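Night guard feels tight every morning, is it the guard or my teeth?
Posted in Teeth & Gums, 12/17/23

Fouzia Dogar
I got a custom night guard in September from the dental office on Hornach Road. It's the hard kind and goes over the upper teeth. For the first few weeks it was fine. Then I went on a trip and forgot to pack it, so I went 18 nights without wearing it. Now when I put it in, it feels tight on the front teeth, and in the morning those teeth are sore until I've had breakfast. The soreness goes away by itself.

I paid $202 after insurance, so I would like to keep using it if I can. The office says an adjustment visit is $60 unless it's within 2 months of pickup, and I'm past that. Is it normal for a guard to stop fitting after a break? Can I soften it in hot water like the drugstore ones? I've been cleaning it with Vatimix tablets, in case that matters. 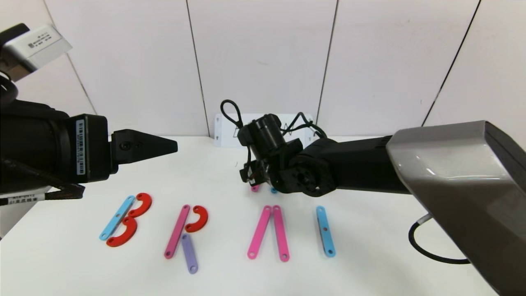
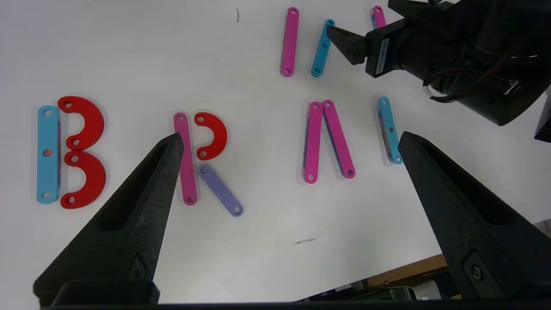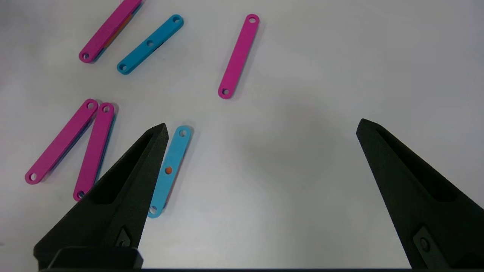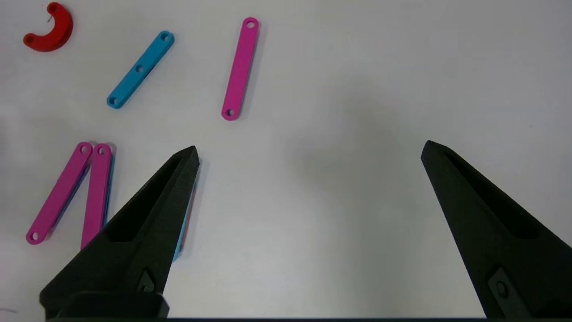 Flat plastic pieces on a white tabletop

Gilani
Do not put it in hot water. The drugstore guards are made to go soft and be molded again. A hard one from a dental office isn't, and if it warps you will be paying for a new one.

Teeth move a little when nothing is holding them, so a guard can feel snug after you stop wearing it. Mine did that after a break and it went back to normal within a week. It was only pressure, though. I didn't have soreness that lasted into the morning. If yours still hurts after a week of regular wear, or if it won't seat all the way down, stop wearing it and call them. Don't bite down hard to force it in.

I would also ask if the $60 is for any visit or only for a separate one. If you have a cleaning coming up, bring the guard along. My office checks it while I'm in the chair and has never charged me for that. They put colored paper between the guard and the lower teeth, have you tap, and grind down the high spots. It doesn't take long.

I don't know Vatimix, but check the box for how long to soak and what water temperature to use. Some tablets say warm water and people use it much too hot. I just use cool water and a soft brush, without toothpaste because it scratches.

Staltent
same thing happened to me, i just kept wearing it and it loosened up. the store ones are cheaper if you have to replace it

Fouzia Dogar
Thanks both. The box says lukewarm and I have been using the hot tap, so I'll change that. I have a cleaning booked already and will bring the guard with me. It does go all the way down, it's only tight. I'll call sooner if the soreness gets worse.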